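The Clutch Question

Cestley, 30/07/2023

Plastic building bricks hold together by interference. The studs on one brick are fractionally wider than the space left for them underneath the next, so the walls flex outward and friction does the rest. Collectors call the result clutch, and at the Irnon sorting room in Cestley it decides which secondhand bricks go back on sale.

Stock arrives mixed, in 11-liter tubs. Bricks are divided by color first and by size second. Red is handled apart from the other colors, as older red parts vary in shade and a mismatched wall shows up badly under shop lighting.

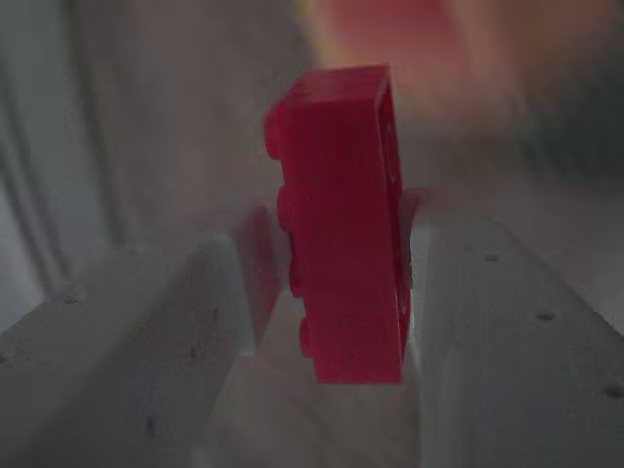 Studs wear at the rim, where the edge rounds over after years of use. Tubes on the underside fail differently: they split along their length, usually after a brick has been left assembled in a warm attic. A split tube is hard to see from above. Irnon's sorters turn each part over under a lamp, then press it onto a reference plate bought from Darwish. A brick that slides off when the plate is tipped goes to the craft bin.

Washing comes last. Water is kept below 40 degrees Celsius, with a little dish soap, and the parts dry on mesh trays for 10 hours — longer in damp weather. Trapped water inside the tubes leaves a white ring.

Finished bricks are bagged in lots of 70 or 300. The larger bags go mostly to Grekby, where the shop sells them by color.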